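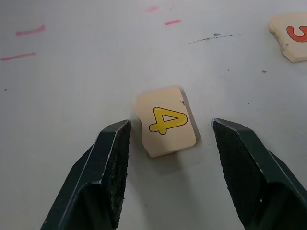

Marit Oxenbury

Chapter 3
Numerals You Can Pick Up

I spent my first year of teaching convinced that children learned their numbers by saying them. We chanted on the carpet, we chanted in the dinner queue, we chanted all the way to the park at Clultlow and back again. Lovely noise! Then one Saturday I tipped out a number puzzle for my niece, who could chant to 40 without drawing breath, and she had no idea which piece was which.
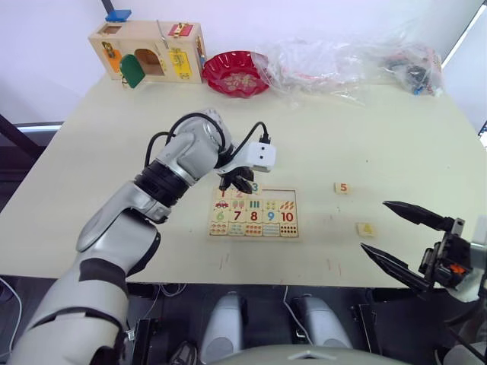
Matching a numeral to an amount is a separate job from reciting, and it needs its own practice. A tray puzzle gives you a gentle way in, because you can decide how much of it a child has to finish. I rarely tip the whole lot out these days. I'd sooner leave 6 to 10 sitting in their row and have just the 4 and the 5 out on the table, so there are two numerals to look at, two gaps to think about and plenty of finished board to lean on (a child who is stuck can always start at 1 and count along). Once that feels easy, take out a pair that looks more alike, such as the 6 and the 9.

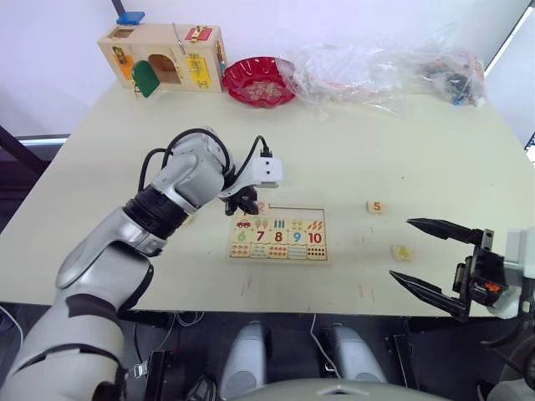 What should I do if a child puts a piece down sideways or upside down?
Leave it for a moment and carry on talking about the number. Most children will turn the piece themselves when it won't drop in, and if they don't, you can trace the numeral together with a finger and try again.

I'd add that turning a piece round is proper maths, so don't be in a hurry to do it for them. My old set from Kudis had very snug pieces and I used to find myself reaching over to help, which rather spoiled things.
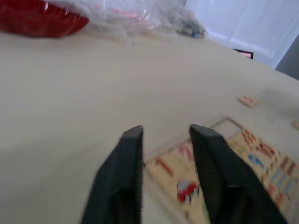 What I do now is keep my hands in my lap and ask a question. "How many dots go with that one?" is a good one, and so is "Who lives next door to it?" You'll find both of them in the first activity, along with the puzzle layouts I use most, so have a board and a small cup of counters ready before you turn the page.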